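Washing duvet covers at home: what I measured and what I changed

Posted 2026-06-01

For years I washed duvet covers the way my mother did, with everything in the drum at once, the warm setting, and a capful of whatever was on the shelf. They came out with damp knots of pillowcases inside them and a gray cast along the hem. In May I started keeping a log, and this post is the summary of it.

The machine is a Drumis front loader, second smallest in the range when I bought it. The manual gives a capacity for cottons and a much lower one for what it calls bulky items, and a duvet cover counts as bulky even though it weighs very little. The limit has more to do with surface area than weight. A wet cotton cover clings to itself, forms a sack, and traps a pocket of water that the spin cycle can't throw out evenly. The machine senses the imbalance, slows down, tries again, and eventually settles for a slower spin than the one you selected. Mine shows no error when it does this. I only found out by standing next to it with a stopwatch.

Closures

Close the cover before it goes in. I resisted this for a long time on the theory that an open cover rinses better. In the log, every load run with an open cover had something inside it at the end, usually a sock. Loads run with the buttons done up had nothing inside and finished sooner, as the drum did not need to redistribute. If the cover has snaps, check that each one has seated. If it has a zipper, pull it all the way to the stop, then turn the tab down flat.

Turn the cover inside out first. Printed cotton loses color mostly through abrasion, and the surface that rubs against the drum is the one that fades. Pigment prints sit on top of the fiber and suffer more than reactive dyes, which bond with it. A rough test is to run a fingernail across the print: if you can feel an edge, it is probably pigment and should be washed cool.

Detergent

I use Flirkska powder for whites and the liquid for anything printed. The powder contains an oxygen bleach and the liquid doesn't. Most of the dullness I had been blaming on age was detergent left in the cloth. To check for it, I ran a clean cover through a warm wash with no detergent and looked through the door glass after five minutes. There were suds. I repeated the empty wash until the suds stopped, which took 2 cycles, and the hem came out visibly lighter.

After that I cut the dose to 70 percent of the amount on the box. Our water in Ivcombe is soft, and the dosing chart on the back does have a line for soft water, in small type, that I had not read. With hard water, ignore my number and use the chart. Fabric softener I dropped completely. It coats the fiber, and a coated cotton cover absorbs less moisture from the sleeper, which defeats most of the purpose of cotton.

Temperature

Warm for most things, hot for plain white cotton after an illness, cold for pigment prints. The cold cycle on my machine is not very cold in summer and is extremely cold in January, when the powder does not dissolve properly. If you wash cold in winter, use a liquid or dissolve the powder in a jug of warm water first.

Shrinkage

I measured one cover, a 100 percent cotton percale from Fothergill, before its first wash and after each of the next several. Nearly all of the loss came in the first two washes and most of it was in length. The label allowed for this, and the cover had been cut oversize to compensate. The error people make is to buy a cover that fits the insert tightly on day one. By the third wash the insert bunches at the foot end and gets blamed for it. Line drying reduced the loss compared with the tumble dryer on high. Low heat fell in between, closer to the line.

Drying

The dryer has the same sack problem as the washer, but worse. A cover left to tumble for the full cycle comes out dry on the outside, with a wet twist in the middle. I now stop it at 29 minutes, take the cover out, shake it by two corners, reverse the direction of the twist, and put it back. The second stage is short. Total running time went down, though it does require somebody to be in the house.

On the line, hang it by the closed end with the opening at the bottom, and prop the opening apart with a peg on each side so that air moves through. A cover folded over the line dries in almost twice the time because you have four layers of cloth at the fold. Keep prints inside out in strong sun.

Getting the insert back in

I have tried the roll method, the corner-grab method, and the one where you climb inside. The roll is the fastest on a queen and larger. Lay the cover inside out on the mattress with the opening at the foot, lay the insert on top, line up the corners at the head, roll the two together toward the foot, turn the opening over the ends of the roll, and unroll. Corner ties help if the insert has loops to receive them. If it doesn't, sew a short length of cotton tape to each corner of the insert. Safety pins leave holes and eventually rust.

Bold prints like Paul Frank's monkeys are easier to get straight than plain covers, as a diagonal stripe shows up any twist in the cloth.
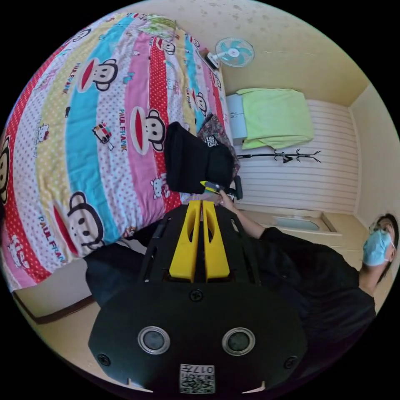

Wendy Parsons wrote in after my last laundry post to say that I had the order wrong on the dryer stage. She takes the cover out before it has been in ten minutes, shakes it, and then runs the rest without interruption, on the grounds that the twist forms early and everything after that only tightens it. She also puts nothing else in with it, not even pillowcases, and dries those afterward on the leftover heat.

I have tried her version on three loads so far. Two came out flat, and one had a damp corner that I think was caused by a snap I had missed. I'll keep it in the log for another month. The pillowcases do dry well on the leftover heat, and I have already adopted that part.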